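Murico Hand Gripper Pair - Build and Set-up Guide
Section 6: Bench set-up and first finger check
Revised 13 January 2020

This section covers the work between final assembly of the two gripper bodies and the first logged run. It assumes the fingers are fitted, both cables are terminated, and the Ilus control board has been flashed as described in Section 4. Builders working in a shared shop should reserve a table for the whole procedure. Moving to another table partway through means starting again at step 1.

6.1 Preparing the table

1. Use a flat table with a plain, matte top. Wipe it down and let it dry.
2. Put out one tall item and one low item. An open mesh basket and a shallow plastic tray are suitable. Leave enough space between them for both grippers.
3. Route each gripper cable down and away from the table, one to the left and one to the right. Leave slack for full arm reach.
4. Hold one gripper in each hand, fingers forward, with the mounting plate on top.
5. Bring the right gripper up to the side of the tray without touching it. Check that the plate clears your other hand and that the cable does not pull.

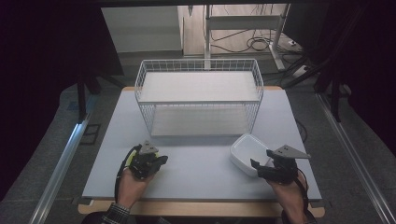 On the Barreto board, one builder objected that step 3 is too loose, and that slack should be measured with the arms fully extended, because a cable that feels fine at the near edge goes tight at the far one. The point is accepted. Check slack at the far edge of the table before going on.

CAUTION: Keep loose sleeves clear of the finger linkage. Do not wrap a cable around the wrist or forearm.

6.2 Checking the fingers

6. Open both fingers fully and hold the gripper over a bare part of the table. Keep other items outside the gap.
7. Look along the fingers from the bracket end. The inner faces should sit opposite each other, and neither finger should lean on its bracket.
8. Inspect the finger edges and corners. Light surface roughness from printing is acceptable. Replace a finger if the damage reaches the inner face or a mounting hole.
9. Check each threaded insert. It must sit flush in the plastic and must not turn with the screw.
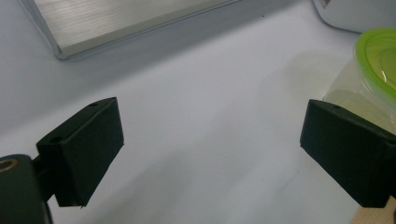
10. Close the fingers slowly until the faces meet, then open them again. Repeat 13 times. Stop if you feel a catch at the same point on two strokes.
11. Run the Flostusberg test script and enter the open and closed counts in the build sheet. The difference between them should be almost 2,000. A much smaller value usually points to a sensor magnet that has slipped on its shaft.
12. Repeat steps 6 to 11 for the other gripper.

NOTE: Inserts pressed in before October used a shorter part and may work loose. Refit them with the long type - the hole does not need to be drilled again.

NOTE: Do not use thread locker on printed parts. Some types make the plastic crack.

6.3 If the count drifts

A small drift between runs is normal while the linkage settles. If the closed count keeps climbing, loosen the two linkage screws by a quarter turn, close the fingers by hand, and tighten again. Then rerun the script from the open position. Go to Section 7 when two runs in a row give the same closed count.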